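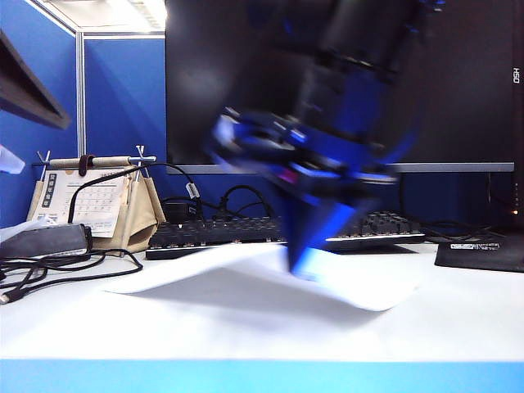 Hand cream leaves grease on whatever you touch next, and people who work with paper complain about this more than anyone. My project compared four hand creams to see how much of a mark each one leaves and how long you have to wait before the mark stops showing. The test surface was plain white printer paper. A sheet that curves up off a white desk only touches the finger in one place, so every sheet in the test was taped down flat at the corners first. White on white also makes a faint mark hard to see, and I put black card under the paper before reading the results.

Materials

The creams were Brellach, Trusaven, Skinner and Fledau. Brellach and Fledau are sold as daily creams. Trusaven is a thick cream in a tin, meant for cracked skin. Skinner is a gel and was the cheapest of the four. I moved each one into a plain jar with a letter on the lid so that the testers did not know which they were using. I also used a kitchen scale, a 300 gram weight, masking tape, a timer and a desk lamp.

Method

There were 16 testers, all students in my year. Each tester washed with the same unscented soap, dried their hands on paper towel and waited five minutes. They then rubbed a pea-sized amount of cream into both hands for thirty seconds. After one minute they laid the right index finger on the paper, and I rested the weight on top of it for three seconds. We repeated this on a fresh part of the sheet at five minutes, ten minutes and twenty minutes.

Each tester tried one cream per session, with at least a day between sessions. Marks were scored from 0 (nothing visible) to 4 (paper looks see-through when held to the lamp). I did the scoring with Kuldeep Katiyar, and we each wrote down a number before comparing. When we disagreed we used the average.

Results

At one minute all four creams left a mark on every sheet. Trusaven was the worst, with an average of 3.6. Brellach and Fledau were close together at 2.5 and 2.3. Skinner averaged 1.4.

At ten minutes Skinner had dropped to almost nothing. Fledau was at 0.8 and Brellach at 1.3. Trusaven was still at 2.7, and at twenty minutes it was at 1.9, so I can't say when it would have stopped.

I also asked the testers how their hands felt after an hour. Skinner did badly here. Most said their skin felt tight again, and two said it was sticky in between the fingers. Trusaven got the best comments, although several people said they would only use it at night.

Problems

"Pea-sized" was not a good measure. When I checked the amounts on the scale near the end, the largest was roughly 33 percent heavier than the smallest, and the scale is not very accurate at that weight to begin with. A small syringe would have fixed this. The room was also warmer in the April sessions than in the earlier ones - the heating was still on and the sun came in - and warm hands may take in cream faster. The Fledau tests were mostly done in that month, so its scores may look a little better than they should.

If I did this again I would add a bare-hand sheet for each tester. Some people have oilier fingers than others, and I had no way to subtract that.

Comments

marnie_t: We have the same issue at the library. I just put cream on the backs of my hands and leave the fingertips alone.

Dev: Did anyone have a reaction to the gel? It made my knuckles red.

papercrane: Would like to see this with glycerin only. Nice clear write-up.

Related projects

Does Lip Balm Melt in a Coat Pocket?
Comparing Nail Polish Removers With and Without Acetone
How Much Shampoo Do People Really Use?
Bar Soap and Liquid Soap: Cost per Wash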